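Brundwood, saison 1 : la critique

Par Khải Tôn, 2019-01-25

Les six épisodes de Brundwood sont désormais disponibles en intégralité, et on peut enfin juger la série sur la durée. Les deux premiers avaient été montrés à la presse en avril dernier, dans un montage plus long d'une dizaine de minutes chacun, et ils avaient laissé une impression mitigée. La version diffusée est meilleure. Elle garde quand même plusieurs des défauts relevés à l'époque, en particulier dans l'écriture des seconds rôles.

Le point de départ est simple. Rhodri Lloyd joue un ancien présentateur de télévision régionale qui revient à Brundwood, petite ville minière où il a grandi, pour y vendre la maison de sa mère. La vente traîne, l'acheteur se désiste, et il accepte en attendant d'animer la matinale d'une radio locale qui émet depuis l'étage d'un magasin de meubles. La radio a 2 753 auditeurs, chiffre affiché sur un carton dans le studio et corrigé au feutre d'un épisode à l'autre. C'est une des bonnes idées de la série : on suit la courbe sans qu'aucun personnage ait besoin de la commenter.

Le créateur, Umut Ertürk, vient du théâtre et cela s'entend. Les dialogues sont denses, parfois trop. Dans le premier épisode, la scène du notaire dure presque neuf minutes, dans un seul bureau, avec trois personnages assis. Elle tient grâce à Lloyd, qui sait écouter à l'écran et qui laisse passer les répliques des autres sans chercher à reprendre la main. Le même procédé revient dans le troisième épisode, au commissariat, et il fonctionne moins bien parce que l'enjeu est mince : une histoire de stationnement qui ne servira plus à rien par la suite.

Les épisodes durent entre trente-huit et quarante-quatre minutes, sauf le dernier, qui en fait 62. Pour une série présentée comme une comédie, c'est long. Le format de vingt-cinq minutes aurait obligé à couper, et il y avait de quoi. L'intrigue du frère, par exemple, occupe près d'un tiers de l'épisode 2, disparaît complètement des deux suivants et se règle en un coup de téléphone dans le cinquième. On a du mal à comprendre ce que les scénaristes voulaient en faire. 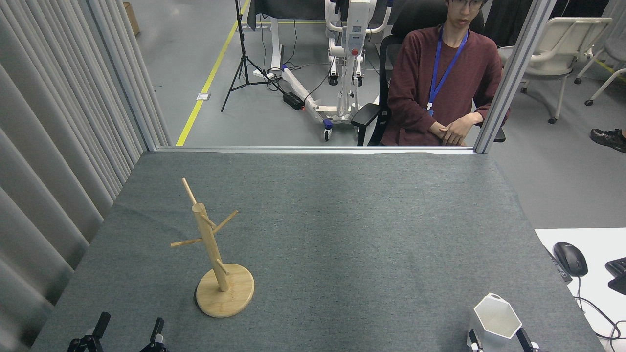 Du côté des acteurs, la vraie surprise s'appelle Sơn Vương. Il interprète Delberg, le technicien de la station, un homme qui parle peu et qui répare tout lui-même, assez mal. Le personnage aurait pu se limiter à un faire-valoir. Vương lui donne une lenteur particulière, une façon de finir ses gestes avant de répondre, et les scènes à deux dans le studio sont les meilleures de la saison. Celle de la panne d'antenne, dans l'épisode 4, repose entièrement sur lui. Il passe la quasi-totalité de la séquence de dos, accroupi, pendant que Lloyd improvise à l'antenne, et c'est lui qu'on regarde.

Chiến Lâm est moins bien servi. Son personnage de propriétaire du magasin, menaçant au début, généreux ensuite, change de caractère selon les besoins du scénario. L'acteur n'y est pour rien. On sent dans l'épisode 3 qu'une scène manque, celle où il décide de ne plus augmenter le loyer de la station. On passe d'une dispute à un repas partagé sans transition, et le spectateur doit reconstituer le reste. Dans le montage présenté à la presse, la scène n'y était pas davantage, ce qui laisse penser qu'elle n'a jamais été tournée.

La réalisation est sobre. Les plans fixes dominent, avec des mouvements de caméra réservés à l'extérieur : la route qui descend vers la ville, le parking, l'ancien carreau de mine. La lumière est grise d'un bout à l'autre, et il faut aimer. Les intérieurs sont en revanche très soignés. La maison de la mère est remplie d'objets qui ont l'air d'avoir servi, la cuisine surtout, et la caméra s'y attarde sans insister. Le studio de radio est plus convenu, avec son canapé fatigué et ses affiches de concerts.

La musique est signée du duo Ung, dont c'est la première bande originale. Du piano, un peu d'orgue électrique, presque pas de percussions. Le thème du générique est réussi. Ailleurs, la musique arrive souvent une seconde trop tôt, avant que l'acteur ait terminé, comme si l'on craignait que l'émotion ne passe pas sans elle. L'épisode 5, qui s'en passe pendant toute sa première moitié, montre qu'on pouvait faire confiance au reste.

Le grand sujet de la saison, c'est le passé du présentateur. On apprend assez vite qu'il a quitté la télévision après un incident en direct, et la série retarde le moment de dire lequel. Elle s'y prend correctement jusqu'au quatrième épisode, en laissant les habitants y faire allusion chacun à sa manière, souvent avec des versions contradictoires. La révélation, quand elle vient, est modeste. Certains seront déçus. Elle m'a paru juste : il ne s'est pas passé grand-chose, et l'homme a construit dix ans de sa vie autour de ce pas grand-chose. Lloyd joue le récit de l'incident à plat, sans hausser la voix, au micro, à six heures du matin, pour une audience qui à cette heure-là ne dépasse pas 500 personnes.

C'est le dernier épisode qui pose problème. La fête de la ville, préparée depuis le début, réunit jusqu'à 700 figurants dans le plan le plus large, et on voit bien où est passé le budget. L'effet est impressionnant pendant une minute. Ensuite la mise en scène ne sait plus quoi faire de tout ce monde, et les personnages principaux se retrouvent éparpillés, chacun avec sa petite conclusion. La vente de la maison est résolue par un acheteur apparu dix minutes plus tôt. Le dernier échange entre le présentateur et Delberg, sur l'escalier extérieur du magasin, rattrape en partie l'ensemble, mais il arrive après trois fausses fins.

Quelques mots sur la version française. Le doublage est honnête, avec une réserve pour les séquences de radio, où la voix de Lloyd perd la différence qu'il fait entre sa diction d'antenne et sa diction de tous les jours. Toute une partie du jeu passe par là. La version originale sous-titrée est donc préférable. Les sous-titres sont lisibles et bien découpés, à part quelques blagues locales traduites mot à mot dans l'épisode 2, qui tombent à plat.

La série est proposée en France sur la plateforme Clindex, en abonnement uniquement. L'image est bonne sur téléviseur, un peu bouchée dans les scènes de nuit sur tablette. J'ai eu deux coupures pendant l'épisode 6, avec reprise au bon endroit à chaque fois. Le coffret DVD annoncé par le distributeur n'a pas encore de date. Il devrait comprendre le montage long des deux premiers épisodes, qu'on peut ignorer sans regret, et un entretien avec Umut Ertürk sur le travail d'adaptation, puisque le projet était au départ une pièce pour deux comédiens.

Cette origine explique beaucoup de choses. Tout ce qui se passe entre deux personnes dans une pièce fermée est solide. Dès que la série sort, qu'elle ajoute un frère, un notaire, une fanfare, elle devient ordinaire. Une deuxième saison est en discussion et Lloyd a déclaré être partant. Si elle se fait, il faudrait garder le studio, le carton au feutre et Sơn Vương, et ramener chaque épisode à une demi-heure.

Les points forts : le duo Lloyd et Vương, les décors intérieurs, l'épisode 4 du début à la fin.

Les points faibles : des épisodes trop longs, l'intrigue du frère, un final dispersé.

Note : 3 sur 5.

Brundwood, saison 1, six épisodes. Créée par Umut Ertürk. Avec Rhodri Lloyd, Sơn Vương, Chiến Lâm. Musique : Ung. Disponible sur Clindex.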